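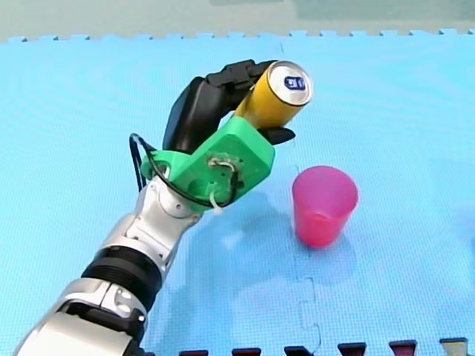 A yellow drink can held above a pink cup on a light-blue foam mat.

Bottle and Can Deposits: Your Questions

Last updated 22 March 2021

Girkgate starts its deposit program in April. We are a residents' page, we don't work for the city, and we have our doubts about some of what has been promised. These are the things people keep writing in to ask.

What do I pay?
A deposit on each sealed drink can or plastic bottle, added at the register. It should be on its own line on the receipt. If your store rolls it into the shelf price, ask them to break it out.

Do I get all of it back?
In theory. You get it back if the container goes to a return point, the machine can read the label, and you remember to cash the slip. Slips expire. The leaflet puts that in very small type.

Can I crush my cans first?
No. A crushed can won't scan. This means carrying a lot of air across town, and we have yet to hear a good answer on that.

What about cups?
Cups are out, whether they're the throwaway kind or the kind you wash. So are milk jugs, juice cartons and glass. Glass was in the first draft and then it was gone. We asked why and got a link to the first draft.

Where are the return points?
There are 2 so far, one in Girkgate and one out at Brikbridge. The Brikbridge one is behind the hardware store and closes at lunch. More are "planned," with no dates given.

Who runs it?
A company called Rakena. It keeps the deposits that are never claimed. You can decide for yourself how hard a company in that position will work to make returns easy - we'd like to see the numbers published every month.

Didn't this work in Grasevel?
That depends on who you ask. The brochure says litter fell sharply. The only count we could find covered 121 containers along a single road, picked up on one afternoon before the program and one after. That's thin. It may well have worked, but this doesn't show it.

I run a small store. Do I have to take returns?
Not if your floor space is under 2000 square feet. Over that, yes, and you pay for the machine. There is a grant, capped at 1000 dollars. Get a quote on the machine before you get excited.

Can I still use my curbside bin?
Yes. You just lose the deposit.

Can I give my deposits to a school or club?
The machines have a donate button. We don't know yet how the money gets passed on, or how often. Cashing the slip and handing over the money yourself seems safer for now.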